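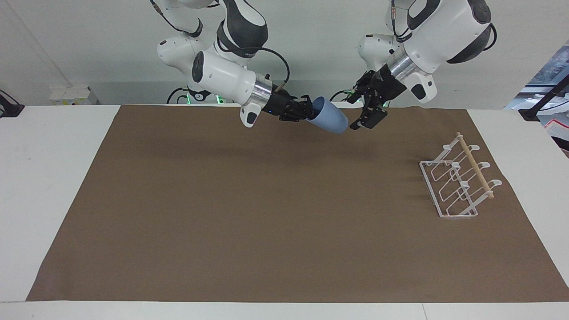 WANTED: people who wash up by hand (paid, Keltilton, spring sessions)

Brulia is looking for adults who do dishes at home and have opinions on where a wet cup goes. Two sessions, $46 each, paid at the end of each one. Details below, please read the whole thing before emailing, I am getting a lot of questions that are already answered on this page.

Posted March 2022. Open until we fill up.

What it is

A study of drying racks and everyday cups. We make one rack now, the Dilomow, and are working on a replacement. Before the shape gets settled we want to see how regular people load one. Cups mostly. Upside down, on the side, leaned against a plate, whatever you do at home. No right way to do it and we won't correct you.

Stuff on the table is ordinary. Light blue plastic cup, white wire rack, brown paper down on a white table top. Later on plates, bowls, a couple of lids, a mug with a fat handle that people seem to hate. You don't need to bring anything to session one.

Who we want

Age 18 or over. You wash at least some dishes by hand most days. A dishwasher at home is OK if you also handwash.

Left handed people please apply, we are very short on them. Same for anyone with arthritis, weak grip, or one hand they'd rather not use. The table height can be changed and you can sit the whole time.

Big households good. People living alone also good - last round was nearly all families and the answers came out lopsided.

Not eligible: anyone who works for a houseware company or store, or lives with someone who does. Sorry. Also not eligible if you did the November round, even if you only came to the first session.

What happens

Session one runs an hour and a half. You sign the form, get shown the sink and the table, and then you wash and rack a set of things at your own speed. Then again with a different rack. Then a talk with one of us over coffee on what bugged you. Clean water and plain dish soap, unscented. If you have a soap allergy tell us ahead and we will have gloves out in your size.

You go home with a rack and use it in your own kitchen for two weeks. There's a short diary, paper or online, pick one and stick with it. A line or two a day is plenty. "Cup fell over again" is a fine entry. So is "didn't do dishes". Please don't make entries up the night before, we would much rather have blanks.

Session two is shorter, an hour. Bring the rack back, dirty is fine, in fact don't scrub it. Bring one cup from your own house that never sits right on a rack. Any material as long as you don't mind it being handled. You get it back the same day.

Pay and so on

$46 per session, check or gift card, your choice. Diary is included in that, no seperate payment. If you come to session one and decide it's not for you, you keep the first $46 and just drop the rack off.

Bus fare covered with a reciept. Parking in the lot behind the building is free, use the spaces along the fence.

We take notes on everything you say about the racks. Names come off the notes before anybody outside the study team reads them. You can skip any question.

Where

Lowther Building, room 933, Keltilton. Elevator on the left as you come in, restroom across the hall. Step-free from the parking lot side only, the front has stairs. Kids can't be in the room during sessions and we have no child care, so plan for that.

Times

Mornings, afternoons, a few evenings. Evenings go first. If evenings are all you can do say so in the first line of your email and give a second choice.

To apply

Email Alby Donnelly at the Brulia study desk, subject line CUPS AND RACKS. In the message:

Your name and a phone number
Which hand you wash with
How many people you wash up for
What you dry things on now - rack, towel, mat, straight on the counter
Times you can make
Anything we should know about grip, standing, soap or skin

No resume. No photos of your kitchen please, the inbox is over its limit already.

Alby answers everybody, though it can take a few days. If you get a place you'll get the form and a map with the reply. Waiting list after that, and people do cancel, so it's worth being on it.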